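To: Zendovstead Facilities and Stores List
Subject: Re: Trays and bins for the Medden store - request for comment
Date: January

Dear members,

The Stores Office thanks the Javmont branch for its message, the relevant part of which is reproduced for those who have joined the list since it was sent.

> We have 300 timber trays due for replacement and have been asked whether the
> open metal bins used at Medden would be suitable. Our concern is noise, and
> whether the bins mark the goods. Could the Stores Office also confirm whether
> blocks of different colours may be kept together, or whether each colour
> requires its own bin?

On the first point, the sheet-metal bins are noisier than timber when blocks are dropped into them. Staff are asked to lower blocks by hand. Liners were considered and declined, as they lift at the corners and collect grit.

On the second point, the floor of a bin will scratch and cloud with ordinary use. Members should regard this as a matter of appearance only. A bin is to be withdrawn when it has a raised burr, a split fold or a bent wall, and such bins should be tagged and returned to Medden - not set aside for other purposes.

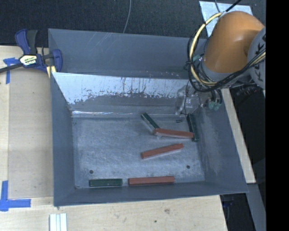 As to colour, green and red blocks may share a bin while they are awaiting sorting. Once sorted, each colour is to be shelved separately under its own label. Branches which have been ordering a second set of bins for unsorted stock may therefore cancel those orders.

Blocks need not be laid in rows in a sorting bin, but they should not be heaped above the rim. Bins are to be emptied fully before they are wiped out. A dry cloth is sufficient in most cases.

The current agreement with Golestani provides for 1,000 bins across all branches, of which 300 have been reserved for Javmont. Delivery will be made in 2 lots. Branches wishing to alter their allocation should reply to the Stores Office directly and not to the list.

The revised storage sheet will be circulated once comments have been received.

Yours faithfully,

Stores Office
Zendovstead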